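Metal parts bin on a wooden bench – line it, repaint it or leave it?
Workshop and Storage > Benches and bins

haque_bench
Posts: 20
I've got an open metal bin that sits on a wooden top and gets small parts tipped into it most days. The walls were painted at some point and the paint on them is holding up. The floor is down to bare metal and scratched all over. The worst bit is the sloping panel at the back, where the paint has chipped off along the bottom edge. I don't want flakes getting in with the parts.

I see three ways to go. Strip the panel and paint it again, put a rubber mat over the floor and forget the rest, or leave it alone. What have people done with theirs?

Erkdale Tom
Leave the floor. Bare metal is fine in a dry room. Wipe it with an oily rag in September and again when the heating goes off. For the panel, scrape back anything loose until you reach an edge that won't lift, then sand it.

mags_akstead
I'd disagree about the floor. We had bare floors in ours at Akstead and the small washers picked up a grey film. A cut piece of 2 mm rubber sorted it. It cost very little and you can lift it out and shake it.

Erkdale Tom
Rubber holds grit, though. You shake it, half the grit stays, and then it marks whatever lands on it. I took mine out after a month.

haque_bench
Here's the bin. The slope I mean is between the main part and the darker section behind.
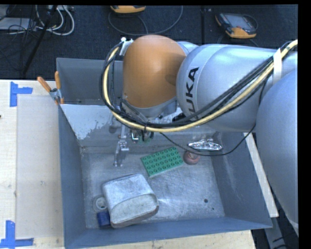 Consuelo Espinoza
I would paint the slope and nothing else. Parts slide down it, so any ragged edge will go on lifting a bit at a time. Scrape it, sand it with 120 and then 240, degrease it, and use a two-part primer. Spray cans chip again within weeks on a surface like that.

mags_akstead
Two-part primer for one panel is a lot of bother. You have to buy a whole kit and most of it goes off in the tin.

Consuelo Espinoza
It is, yes. If you have nothing else to paint, take the panel back to bare metal and leave it like the floor. A clean bare panel is better than a badly painted one.

clukville_stores
Has anyone mentioned the holes? There's one in the floor towards the right and a tiny one near it. If you go for a mat, cut round them, or at least check what they're for before you cover them. On ours the fixing bolt went through the floor and we had to pull the mat up to get at it.

haque_bench
Good point, I'd forgotten those. I'll look underneath before I cut anything.

I think I'll strip the slope to bare metal this evening and leave the floor for now. If the parts start coming out grey I'll try the rubber.

Erkdale Tom
Mask the side walls before you start sanding. That blue-grey is a pain to match.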